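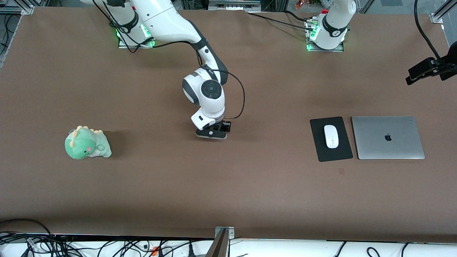
Barış Uysal thought the whole afternoon should have been a video. He said so on the way out of the open day at Ocampo, and then again in the parking lot: two hours of driving to watch an arm go down toward a stuffed dinosaur, when he could have seen the same thing on his phone with the slow parts taken out.

I disagree, and the slow parts are why.

I have seen plenty of robot videos. The company Prodotton put one out in December that people at work passed around for a week. Everything in it moves fast and nothing misses. I came away from it believing that picking things up was a finished problem. An hour standing by a table at Ocampo fixed that. The arm had the toy to deal with, and a laptop and a mouse were lying on the same table. It came down, stopped, went back up, and came down again from a little further over. Some tries worked. Plenty didn't. Ramil Magbanua, who ran the table, let us watch all of them and didn't talk over the bad ones.

He keeps a count, and it was up on the wall for anyone to read. The group had logged 2,498 tries with soft objects. On the morning of the open day they ran 107 more before the doors opened, and 72 of those ended with the object lifted and set down where it was supposed to go. I did the division on the back of my parking stub. It comes to a bit over two in three. A person doing that job would be let go by lunch, and I mean that as praise for the people who wrote the number on the wall.

A plush toy is a fair test. It squashes, it has no flat sides, and from above it doesn't look much like the thing you'd recognize on a shelf. From over its back you get two dots for eyes, set far apart, and a pale wavy ridge that runs down into a tail. Two stiff fingers have to close on that.
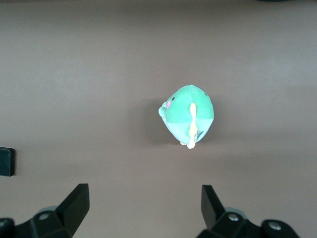 What I would change

The day had problems. Nine of us were at the table at once and the people at the back saw mostly jackets. The handout used the word Mestura four times before it said that this was the name of their software. Erlinda Fajardo asked what the work was for, and she got an answer about research goals. She had asked a simple question. Her mother has trouble with her hands, and she wanted to know if a machine like this would ever pick up a dropped sock in a real house. Somebody should have told her "not soon" and then told her what stands in the way.

I would also drop the closing talk. It ran on slides, and the slides had the same polish as the Prodotton video. After an hour of watching real tries I didn't want to hear about the future of the home.

Who should go

School boards, for one. Ours is being asked to spend money on a robotics program from Fliltelano, and so far the members have seen a brochure. Danilo Sarmiento is on that board and he told me he had no plans to visit anyone's lab. I think he should go before he votes, and he should stay long enough to see something get dropped. Then he can ask Fliltelano for their own count, with the misses in it.

Ocampo plans to open its doors again in the spring. I'll drive, if Barış wants to come and complain.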